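Print | E-mail

Halisholm guest rooms, Room 8
Desk corner check, June
Checked by: Kolbrún Bach

Desk top, cream marble-effect: needs wiping. Crumbs and a few hair-like specks left on it. FAIL, redo before next arrival.

Back wall: scuffs and small marks just above the desk. Try a soft rubber first, no spray on the pink heart paper. COMMENT.

Metal corner trim: run a hand down it, check for sharp ends or lifting. PASS.

Alarm clock: leave on desk, right-hand side. Battery cover shut. PASS.

Desk load: up to 400 N, label fixed underneath. PASS.

Gap at wall: no sealant missing. PASS.

Socket and lead: lead kept off the floor, plug not warm after the kettle was used. PASS.

Desk height 700 mm, knee space clear. PASS.

Spare wallpaper is on order from Variro. Until it comes, no patching. Room 6 has the same paper and should be looked at the same way, starting with the wall behind the desk.

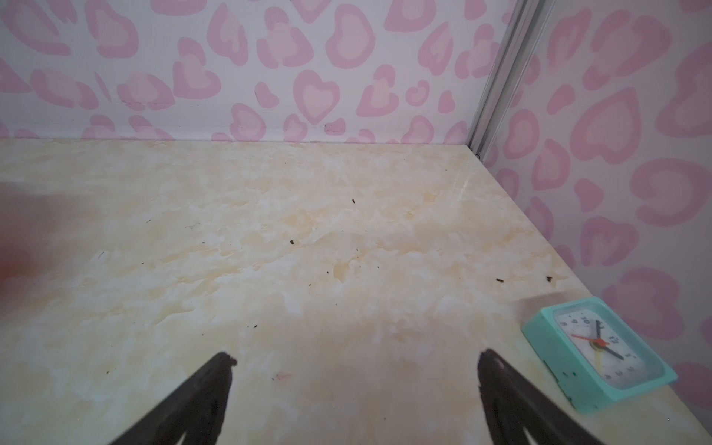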